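The Second Life of the Office Mug

When Chantal Perron took over the tea room at Cevcombe, a converted wool store with 19 small tenants, the cupboards held more than 200 mugs. Most had come from conferences. A few had no handles.

She boxed up the lot and put in an order for plain ones.

Workplaces have been drifting this way for years. The novelty mug, once a fixture beside every kettle, is giving way to short, unprinted cups in white, cream or grey. Agnes Strömberg, a potter who supplies cafés and offices under the name Fjeld, made 900 of them last year and expects to make more by September.

"People want something that stacks and doesn't chip the first week," she says. "Colour is the last thing they ask me about. Lids come up a lot."

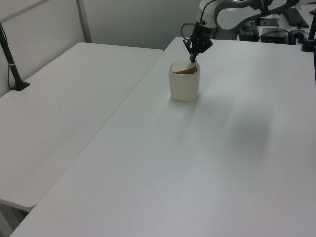

A cream-white cup with a pale beige disc resting in its opening.

Strömberg fires in a shed behind her house, up to 60 cups at a time. She favours a matte glaze, though it marks more easily under a metal spoon, and she tells buyers so before they pay. Her early cups had a narrow foot and tipped over in dishwashers. The current ones are wider at the base and a little heavier.

Stellan Bakke kept his old mug. He has run a bookkeeping practice at Cevcombe for most of a decade and drinks from a souvenir of a ferry trip with his daughter, the boat now washed down to a blue smear.

"The new ones are fine," he says. "I use them for visitors."

Perron's boxes went to a charity shop on the high street, where the mugs sold for a dollar each. She has since seen two of them back in the tea room.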